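Können Roboter inzwischen Hausarbeit? (oder wenigstens Werkstatt)

kabelbinder72
Frage in die Runde. Chef will für den Serverraum in Torport was Automatisches, aufheben, wegräumen, sortieren. Ich halt das für Quatsch. Meiner daheim schafft grad mal Staubsaugen und bleibt am Teppich hängen. Hat jemand echte Erfahrung?

Ikside_Jens
Wir testen seit Januar, erstmal nur Simulation. Zwei Arme, Kleinkram vom Boden greifen. Mal ein Bild:
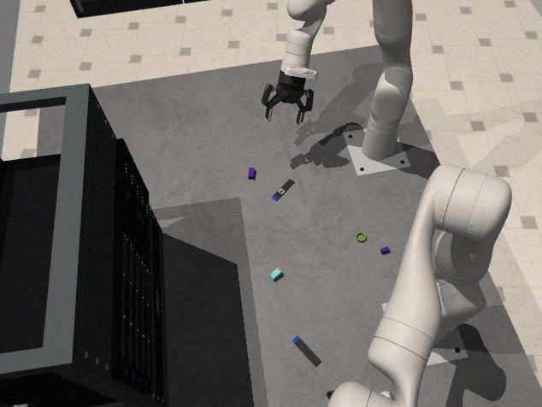
Simulation: zwei Arme, Kleinteile am Boden neben dem Rack

Blöcke und Würfel gehen ganz gut, 328 Versuche, bei 40 daneben. Der Ring ist Mist. Liegt flach, Finger rutschen drüber.

mopsfidel
Simulation, na toll. Da gibts keinen Staub und keine Kabel. Meine Küche sieht anders aus

Ikside_Jens
@mopsfidel hab ja nix anderes behauptet. Aber irgendwo muss man anfangen, und im Rechner geht wenigstens kein Greifer kaputt

Merle Lockyer
Seh ich anders als mopsfidel. In der Werkstatt in Sodcombe läuft bei uns ein Arm, der legt Schrauben in Kästen, den ganzen Tag. Immer selbe Teile, selbe Stelle, klappt. Haushalt ist ne andere Nummer, Socken zb vergiss es.

kabelbinder72
Und Kosten?

Merle Lockyer
4000 gebraucht, ohne Greifer. Den haben wir von Awwad, Preis müsst ich nachschaun. Einrichten hat ewig gedauret.

mopsfidel
für 4000 bück ich mich selber

Ikside_Jens
Du vielleicht, ich hab Rücken. @kabelbinder72 sind die Racks bei euch fest verschraubt? Und wieviel Platz ist davor? Bei zwei Armen kommen die sich sonst dauernd ins Gehege

kabelbinder72
Fest ja. Platz muss ich messn, meld mich heut abend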